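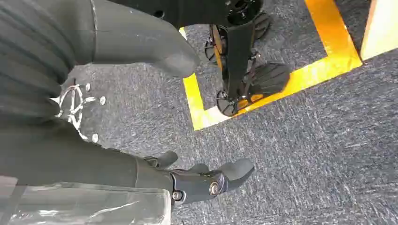 One group asked in the last session whether the wrist view is any use at all before the gripper closes on something, and whether the first unit could be skipped in favor of the planning code. The short reply is that the planning code assumes a calibrated arm, and most of the errors handed in last term came from arms that were not.

Unit 5: Wrist View, Floor Zones and Small Parts

Reading before the lab: the Ullico arm manual, sections on joint limits and tool offset. The Zondik notes on gripper pads are optional.

5.1 The tool frame

The tool frame is fixed to the gripper. Its origin lies midway between the finger pads when they are closed. The camera has its own frame, and the transform between the two is constant as long as the mount has not been moved. If the mount has been touched, repeat the calibration from Unit 4 before doing anything else.

Parts of the robot that show up in the wrist view must be masked before any object detection is run. A gray forearm against a dark carpet has strong edges, and a detector will treat those edges as objects. Clear plastic wrap on the forearm makes this worse. It gives bright reflections that shift with the pose, so a mask drawn for one pose will not hold for another. Draw the mask wide.

5.2 Floor zones

Yellow tape marks the zone corners. In code, a zone is a polygon in the base frame. Fit a line to each stripe, then intersect the two lines to get the corner. Do not use the brightest pixel as the corner: tape has a sheen, and the highlight at a bend can be well off the true intersection.

Any leg or foot assembly inside a zone counts as an obstacle for the whole exercise. Give it a keep-out margin of 100 mm on all sides. Cables and brackets are inside the margin, so they need no model of their own.

5.3 Small metal parts

Washers, nuts and bent strips on the carpet are hard for two separate reasons.

Contrast: the parts are bright and the carpet is dark, but the carpet is also speckled. A plain threshold returns a large number of false hits. Filter by area first, then by shape.

Height: a washer lying flat is too thin for the depth estimate. Use the floor plane as the height and approach from straight above. Looped wire has no stable grasp point in this method and is left out of the score.

5.4 Exercise

Work in groups of 2. Each group submits one log file and one written page.

Record the wrist view from a fixed pose. Build the self mask. Report the zone corner in the base frame, in millimeters. Run the Ansari detector with default settings and again with your own filter, and list the false hits for both runs.

The log has to load in Clasesness without edits. Files that fail to load are returned ungraded and may be resubmitted once.

Grading: 34 points. The mask and the corner estimate carry equal weight, and the remainder goes to the detector comparison. Speed of the arm is not graded. Keep it at the lab default.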